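Trade Journal > Materials > Interviews

What holds a paper tape down

Last updated: 2019-07-02

Print this page | E-mail this page

Nesrin Sönmez has tested pressure-sensitive adhesives at Clollico since 2000. Her laboratory in Stundham handles paper-backed tapes almost exclusively, and most of its output consists of peel and shear figures that end up in a supplier's data sheet. She is cautious about how those figures are read.

"A peel value belongs to one surface, one angle and one speed," she says. "Take it off steel and put it on a painted wall and you have a different number."

The laboratory keeps 241 reference panels, most of them steel or coated board. Each is wiped with solvent and left to stand before a strip is applied. A roller makes two passes over the strip, and the sample then dwells for 15 minutes before it is pulled.
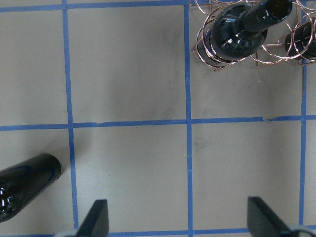
Application pressure is the variable that users control least. In the laboratory the roller fixes it. In ordinary work it comes from a thumb, and the results can be seen in the tape itself: on a long run of blue masking tape laid by hand, the edges come out a little uneven and wavy. Sönmez attributes this to the creped backing, which stretches when pulled and then tries to recover.

"People pull it tight to get it straight. The backing shortens again overnight and the ends start to lift. Unroll a short length, lay it without tension, and press from the middle outward."

She has similar reservations about crossing strips. The second layer bonds to the release coating of the first, and that coating is there to let go.

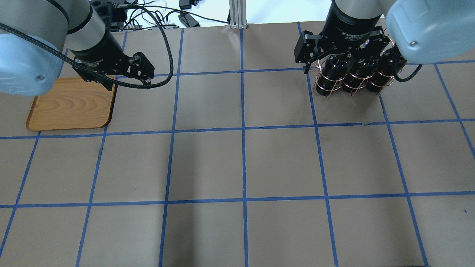

Removal is the other half of the work. An acrylic adhesive continues to flow into the surface for weeks, so the force needed to lift it rises with time. Rubber-based adhesives grip sooner but soften in heat and tend to leave residue after long exposure to sunlight. The current series, begun in May, covers 1230 strips in both chemistries, on panels supplied by Avcı.

Pavithra Annamalai runs the aging cabinets and records the mode of failure for each strip. "Clean release, residue, or torn backing. The force alone won't tell you which one you had," she says. Torn strips are reported separately and excluded from the average.

Both recommend a low removal angle, pulled slowly, with the tape folded back close to the surface. Sönmez does not endorse the removal periods printed on cores. "They assume a clean indoor surface at room temperature. If yours is next to a window, run your own strip and check it every week."

Results from the series will go first to Skakport, the distributor that commissioned it.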